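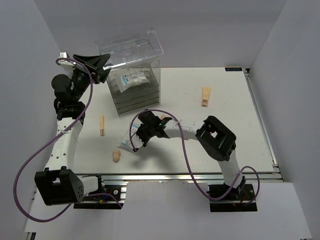 Fig. 3. Clear box with the lid tipped back and a packet lying on the top layer.

Section 3: Filling your Bretby flat box

By now the box is washed and dry and the lid opens freely (if it doesn't, go back to Section 2). Now comes the fun bit! A well-filled flat box is a lovely thing to have on a shelf. You can read the layers through the side and pull out what you want without tipping the whole lot onto the bed.

The steps suit anything that stacks flat: placemats, felt squares, folded cloths, sheets of craft foam, tea towels you never use but can't part with.

You will need

The box, with its lid
Your flat items, clean and dry
Small packets for loose bits (the clear ones are great)
A soft cloth
A kitchen scale, if your items are heavy

Filling the box

1. Put the box on a table or bench with a clear space beside it. Working on the floor is fine too, but your knees will complain well before the box is full.

2. Open the lid and let it tip back over the rear edge. Support it with one hand until it comes to rest.

CAUTION: Don't press down on the lid while it's tipped back. The plastic is tough when closed and much less so when you lean on it.

3. Sort your items by size, largest first. Anything wider than the base should be folded now. Try one in the box before you fold the rest - folding a whole pile of tea towels to the wrong width is a special kind of misery.

4. Lay the first layer and smooth it into the corners with the flat of your hand.

5. Add the other layers one at a time, lining up the front edges as you go. It's worth being fussy here! Neat fronts show up as clean lines through the side of the box, and that's how you'll find things later.

6. Stop when there is still a finger's width under the rim.

7. Put loose bits such as buttons, clips, spare ties or a care label into a packet, squeeze out the air and lay it on the top layer. It can sit at any angle as long as no part of it hangs over the rim.

8. Bring the lid forward slowly and press along the front edge, then both sides. Run a finger around the join. You should feel no gap.

NOTE: If the lid springs up at one corner, open it again and look at the packet first. A trapped fold of film is the usual cause. If the packet is clear, take out one layer and try again.

NOTE: The most the box should hold is 1730 g. Felt and cloth will never get you near that. Placemats might, so weigh them.

CAUTION: Never fill the box with damp cloth. It will smell, and the smell stays in the plastic for ages.

Letting it settle

New felt and thick cloth puff up. Close the lid, leave the box for 40 minutes, then open it and press the layers down again. You'll often find room for another one, and it's a very satisfying find.

Labelling

Stick labels on the short end, low down, so they don't cover the layers. If you're keeping more than one box, use a different colour of label for each. Andri Leitner, who tested the Bretby for us at home, writes the date of the last sort-out in pencil and swears by it. His holiday table linen box gets opened every December and is still in perfect order (we're a bit jealous).

Stacking full boxes

1. Check that every lid is fully closed.
2. Put the heaviest box at the bottom.
3. Line up the corners and stop at 3 boxes high.

CAUTION: Keep full boxes away from heaters and out of strong sun.

Cleaning the lid

Fingerprints show up on clear plastic, especially near the borders where you grab it. Wipe with a soft cloth and a drop of dish soap in warm water. Skip scouring pads and anything with bleach in it.

Replacement lids are listed under Spare Parts, along with the Fokport divider set. Dividers go in before the first layer, so if you've ordered them, read Section 4 before you fill the box.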